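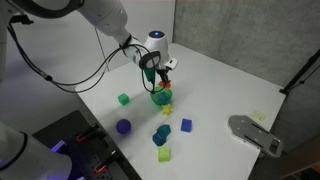 The green bowl, with a blue cube inside.

Call for participants: home cooks who write down their recipes

Beltine is a small publisher of cookbooks and kitchen calendars. For our next book we are looking for people who cook at home and who keep their recipes on paper: in a notebook, on cards, on the back of envelopes, it does not matter. The working title of the book is Gashaw, after the family name of the woman whose notebook gave us the first idea. It will contain dishes that are cooked on ordinary evenings, together with the notes that people make for themselves in the margin.

We have already received 943 recipes by mail and through our web form. Many of them are very good, but most came from restaurants and from people who write about food for their work. We would like now to hear from the others. You do not need to be an excellent cook. We ask only that you have cooked the dish many times and that you can tell us how you do it.

Who can take part

You are 19 or older. You cook at home at least three times in a week. You have at least five recipes in your own handwriting, or in the handwriting of a person in your family who agrees that you share them. The recipes can be in any language. If they are not in English, please tell us which language it is, and we will look for a translator before we invite you.

Professional cooks are not excluded, but please send us what you make at home and not what you make at work.

What we will ask from you

First there is a conversation by telephone, which takes less than one hour. Loïc Courtois or Selamawit Fikre will call you and ask how you learned the dishes, who eats them and what you have changed over the years. The conversation is recorded only if you agree.

After this you choose two recipes and cook each of them two times in your own kitchen. The first time you cook as always. The second time you weigh everything before it goes in the pot, also the salt, and you write the weights on a form that we send you. We know from the earlier book that this second time is the boring part, so please think about it before you apply. A kitchen scale will be sent to you if you do not have one. You may keep it.

At the end, our test cook Vlasta Krajčí prepares the dish from your form and calls you with questions. Sometimes there are many questions. With one bean soup she called four times, and the answer was finally that the pot had no lid.
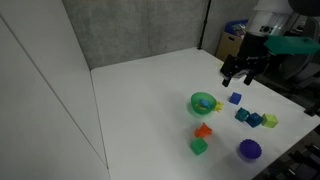 White tabletop with the round, shallow bowl.

What you receive

Each participant receives a fee of 150 dollars for the two recipes, paid in one amount when the forms have come back to us. Costs for ingredients are paid separately against receipts, up to 60 dollars. If your recipe is printed, your name stands next to it, or another name if you prefer. You also receive three copies of the book. We cannot promise that every recipe will be printed, but the fee is paid in both cases.

The recipe stays yours. You give us permission to print it in this book and in one calendar, and you are free to publish it elsewhere at any time. Original notebooks and cards should not be sent by mail. A clear copy or a photo is enough for us.

Dates

Applications must arrive by Thursday, October 8, 2020. We will answer everybody, also when the answer is no - this can take up to four weeks. Cooking takes place during the winter, in the weeks that you choose yourself, and all forms should be back with us before the end of May.

How to apply

Write us a short letter, one page at most, or fill in the form on this site. Please include:

Your name, telephone number and the hours when you like to be called
A copy of one recipe in handwriting
Two or three sentences about when you cook this dish and for whom
Any allergies or foods that you do not wish to handle

We do not need a résumé and we do not need photos of the finished plate.

Questions about the forms and the fee go to Kidus Negash, and questions about languages and translation to Tsegereda Derese. You can reach both through the contact page, or by telephone in the mornings.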